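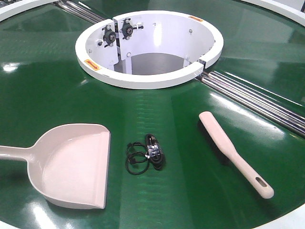

Chapter 2: Who Does the Sweeping?

Most of us can sweep a floor while thinking about lunch. It's a poor guide to how hard the job is. Give a machine a pink dustpan, a matching brush and a tangle of black cable on a shiny green table, and it has to decide what each thing is and where to take hold, with the lights glaring back at it.

At the Naciri shop in Plulville, the cleanup after a Sunday shift takes one person 43 minutes and some swearing. A dustpan, the grandest tool involved, offers a long thin handle and a scoop nobody sensible would pinch.
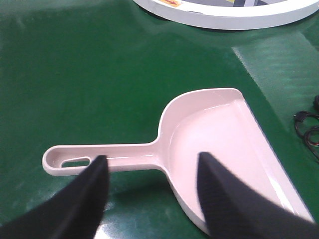
2.1 The trouble with easy things

Plastic is pale, curved and shiny, and up close it mostly looks like more plastic. A person feels for the handle. A camera gets an armful of white and must work out which way is out.
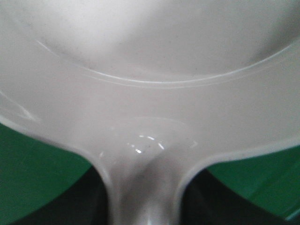 Catherine Cairns objects that her Tollik washer has done a household chore without complaint for years, so surely the question is settled. Fair enough, but you still load it, and you still find the sock.

A brush is worse than a pan, having a right way down. Picking one up is the first labour. The second is sweeping with it, and crumbs have their own plans.

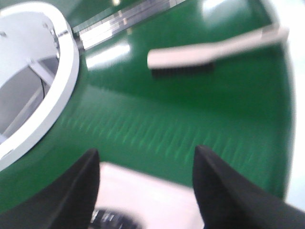 Then comes putting it all back, a step many adults haven't mastered either. We'll start with grasping and leave the crumbs for Section 2.4.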